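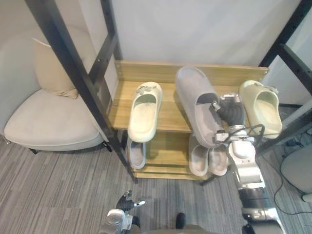

Two-tier shoe rack with slides on both shelves.

Busdale Household Items Word List
Version 2

Summary

The Busdale list is a set of English names for things found in and near the home, with the other names people use for the same thing. It was put together for spell checkers, shopping list apps and search boxes that need to know that "slides" and "slide sandals" belong together. The list holds 3657 terms grouped under 337 headings. It is text only.

Files

terms.csv – one row per term
headings.csv – one row per heading, with its parent room
CHANGES.txt – what moved between versions
LICENSE.txt

Columns in terms.csv

term: the word or phrase, lower case unless it is a proper name
heading_id: matches the id column in headings.csv
region: us, uk, au or blank. Blank means we found no clear regional use.
status: main or variant. Each heading has exactly one main term.
note: free text, often empty

Example rows

slide sandals,footwear-open,,main,
slides,footwear-open,us,variant,also playground equipment
sliders,footwear-open,uk,variant,also small burgers in us
shoe rack,storage-entry,,main,

Where the terms came from

The first version was typed up by Jirayu Jitpraphai from mail-order catalogs and moving company inventory forms. Version 2 adds terms sent in by users of Flirker, a shared shopping list app, who agreed to have their item names included. Names of people, street addresses and anything that looked like a medicine were taken out before the terms were sorted. Spelling mistakes were dropped unless they were common enough to be useful, and those are marked "misspelling" in the note column.

Known problems

Kitchen and laundry are covered well. Garage and garden are thin, and the tool names lean heavily toward US use.

Some terms sit under a single heading when they could go under several. "Runner" is filed with rugs, although it is also a table cloth and, in some places, a sports shoe. We plan to allow more than one heading per term but have not settled on a format.

Plurals are not consistent. Things sold in pairs are listed as plurals, everything else as singular, and there are exceptions to both – check before you write a rule that depends on it.

Loading

The files are UTF-8 with Unix line endings and a header row. Fields containing a comma are in double quotes. Older copies of the Nerkon importer skip the region column when it is blank on the first row, so sort by region before importing.

License and contact

Free to use and change with credit to the Busdale list. Send corrections to Jirayu Jitpraphai through the Panyasiri issue page, with the term and the heading_id in the title.

Last updated September 2, 2021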